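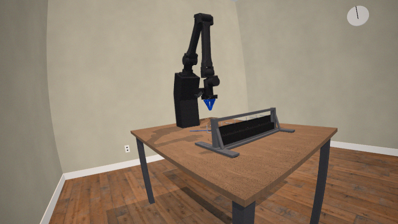 Ayantu Mamo would rather have an operator who goes slowly and stops once than one who is quick and corrects all the way down. She says the corrections end up in the policy, and she has spent most of a year at Orkico taking them out again.

Her group teaches rack work in simulation. An operator drives the simulated arm by remote control, and the software, Ferkari, stores joint angles, gripper state and the operator's commands at every time step. Contact is the hard part. A gripper coming down over a rack has little sideways room, and the operator judges depth from a flat screen. Small errors show up as a hunting motion just before the fingers close.

The first set, recorded in September, held 93 demonstrations. Mamo kept 27. The rest were dropped for long pauses, for double grasps, or for approaches that started from a pose the arm would never be given at run time. A second set used 18 fixed starting poses and a lower speed limit near the rack – a change that operators disliked and that cut the hunting sharply.

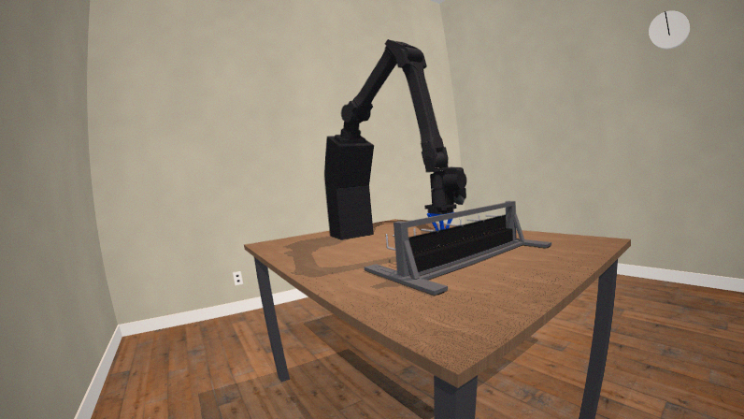 Why not guide the arm by hand? A simulated arm has nothing to hold. On hardware, hand guiding gives cleaner contact, but the operator's body often blocks the cameras, and the recorded torques include the push of a human arm.

Mitiku Mekonnen runs the hardware side, on a cell named Tufa. He uses hand guiding for the last 20 millimeters of an insertion and remote control for everything before it. The two recordings are joined at a fixed height, with velocity matched across the seam. When the match is poor, the learned motion hesitates there.

Neither group has settled on how to label a failed attempt that the operator rescues. Mekonnen keeps these and tags the rescue as a separate segment. Mamo deletes them, though she has started saving copies in a folder called Ceren.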